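Scuff marks on white flat paint, wash or repaint?
Board: Walls, Paint and Trim
11 posts

marosmont_gw
Posted 7:40 pm

I have a long white wall in the back room that picks up gray marks. Flat paint, put on by the previous owner, no cans left behind. The marks run mostly sideways, some at a slant, and they sit about where chair backs and boxes go past. I tried a damp microfiber cloth on one of them and it got lighter but the cloth left a shiny patch you can see from the door.

Before I do the rest I would like to know if this is a washing job or a painting job. The wall is 80 square feet once you take out the doorway. I don't want to paint the other three if I can avoid it.

Gebhard

tapeline70
Posted 7:58 pm

Painting job. Flat paint doesn't wash. You already found out with the shiny spot. That is called burnishing and it does not come back out.

Zurnbridge
Posted 8:15 pm

Disagree with the above. Older flat paint, yes. A lot of the newer flats wash fine if you go easy. Warm water, one drop of dish soap, soft sponge, and dab. Don't scrub. Let it dry overnight before you decide if you like it.

Can you put up a picture of the marks? Gray can be rubber, metal, or dirt and they clean differently.

marosmont_gw
Posted 8:31 pm

Picture below. The scuffs are faint in this light but they are there, the middle and the lower left are the worst. The shiny patch is further down the wall and didn't make it in. 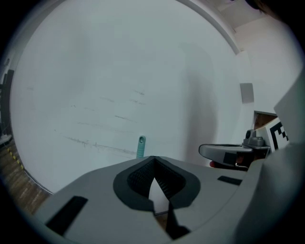 Ezequiel Beltrán
Posted 8:49 pm

Try a dry eraser first, the plain white vinyl kind from the school supplies aisle. Rubber marks from shoes and chair feet often lift with that and no water at all. If the eraser does nothing, then get the sponge out. I have done two rentals this way and only had to paint one.

tapeline70
Posted 8:55 pm

And the one you painted is the one with flat paint, I would bet.

Ezequiel Beltrán
Posted 9:02 pm

It was eggshell. The flat one came clean.

Maldonado
Posted 9:20 pm

Whatever you do, stay away from the melamine sponges on this. They are very fine sandpaper. On semi-gloss trim you can get away with it. On a flat wall you end up with a polished streak next to every mark you took off, and on white it shows worst in the evening with a lamp on.

Zurnbridge
Posted 9:34 pm

Agree with Maldonado on the melamine. I would do the eraser and then the soap, in that order, on one square foot near the floor. Look at it the next morning from the side with daylight on it. If you can't find the spot, do the rest.

marosmont_gw
Posted 9:41 pm

OK. If it does come to paint, can I paint only the lower part? The marks more or less stop partway up. I could run a line of tape across and stop there.

tapeline70
Posted 9:50 pm

No. You will see the line forever. Without the original can you won't match the white, and even with the can the old paint has changed color by now. Go corner to corner and ceiling to baseboard. A corner hides a small difference and the middle of a wall doesn't.

For 80 square feet you need 2 coats and a quart will be tight. Buy the gallon and keep the rest for touch-ups. Write the room and the month on the lid. Get matte or eggshell this time if things are going to keep rubbing on it.

Maldonado
Posted 10:06 pm

I'd go matte over eggshell. Eggshell shows every roller mark and patch on a long wall with light coming across it. A scrubbable matte costs more but you don't have to look at the drywall seams. I used one called Clumura in the hall, color number 907, a plain white, and it has been wiped down plenty of times since March.

tapeline70
Posted 10:11 pm

Eggshell is fine if the wall is prepped. Different tastes.

Prime over the scuffs before you roll, whichever you buy. Rubber marks can bleed through and you will be doing a third coat.

marosmont_gw
Posted 7:05 am

Did the eraser on a square foot by the baseboard last night. Two marks came off completely and one is still there, a thin dark one. I think that one is metal. No shine that I can find. I'll do the soap on the thin one tonight and then decide.

The shiny patch from the microfiber is still shiny.

Ezequiel Beltrán
Posted 7:22 am

For the metal one, use a little baking soda on the damp sponge, very light. The shiny patch you either live with or hang something over.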